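Lista de comprobación de seguridad -- galería de tiro Suwannarat
Revisión del 18 de mayo. Responsable: Kittipong Mahawong

1. Licencias y guías de pertenencia cotejadas con el libro de registro: CONFORME. 1.954 asientos, sin saltos de numeración.
2. Armero principal, cierre y anclaje: CONFORME.
3. Munición almacenada en local separado: NO CONFORME. Aparecen 17 cajas en el armario de limpieza.

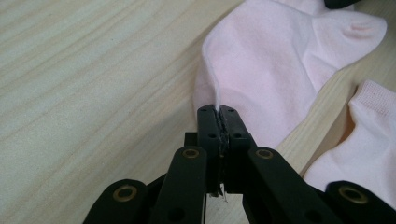

Ratree Boonchu: las cajas se trasladaron el mismo día. Pido que el punto 3 pase a «corregido» y que se mantenga la observación sobre la llave, que sigue sin duplicado registrado.

4. Línea de tiro, 30 puestos. Mamparas y señal de alto el fuego: CONFORME, salvo el puesto 17 (piloto fundido).
5. Parabalas: desgaste irregular en el tercio inferior. Medir de nuevo en noviembre.
6. Extracción de aire Bandarov: caudal dentro de tolerancia. Filtros con unas 31 semanas de uso -- el manual interno fija el cambio a las 30.
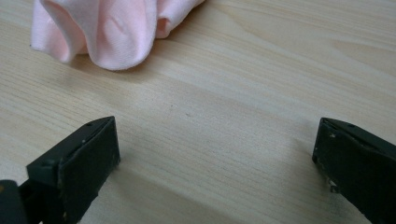
Tela rosa sobre el tablero.

7. Protección auditiva de préstamo: CONFORME. Almohadillas agrietadas en dos unidades, retiradas.
8. Botiquín y torniquetes: CONFORME. Precinto intacto.
9. Procedimiento de arma encasquillada expuesto en cada puesto: PARCIAL. Falta en los puestos 4 y 9; el texto expuesto es la versión anterior.

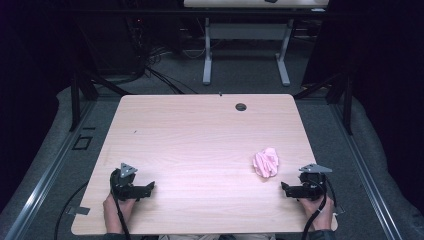 Según Marcus Esposito, la versión anterior sigue siendo válida para arma corta y bastaría con añadir una hoja para arma larga. No se acepta: debe haber un único texto.

10. Control de plomo en superficies: pendiente de resultado.

Resultado: apta con deficiencias. Plazo de subsanación de los puntos 4, 6 y 9: 30 días.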